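Laundry and folding help wanted, casual, Brosgate

We're Skurelden, a small home-help service looking after households right across Brosgate and out as far as Ongart, and we're after a few more people who find a basket of clean washing rather soothing. If you're the sort who has Opinions about sleeves, we'd love to hear from you!

The work is folding and putting away, mostly in family homes, with a bit of sock pairing and bed making thrown in. You'd be with us 10 hours a week to begin with, in the mornings so you're done before school pick-up, and there's usually more on offer if you want it. Most of our clients don't own a big table, so you'll be working on the bed or the lounge room floor, and you should be comfortable bending and kneeling.

No experience needed. Sanne Schouten will take you through our way of folding T-shirts, jumpers and jeans over a cuppa on your first Wednesday (paid, of course), and after that you're welcome to do it your own way so long as the drawers still close.
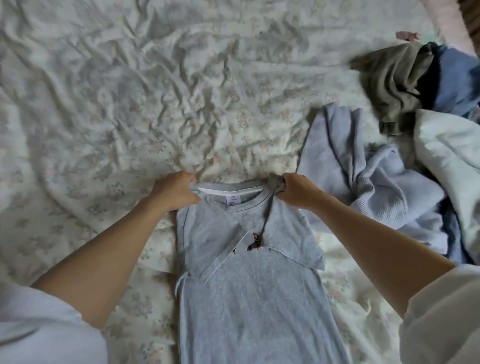 Sleeves in first, then smooth it flat.

You'll need your own transport and a current police check. To apply, send a few lines about yourself to Gerrit Van Hecke at the Skurelden office, 197 Clorkuvex Road, Brosgate, or pop in any weekday before 3 pm.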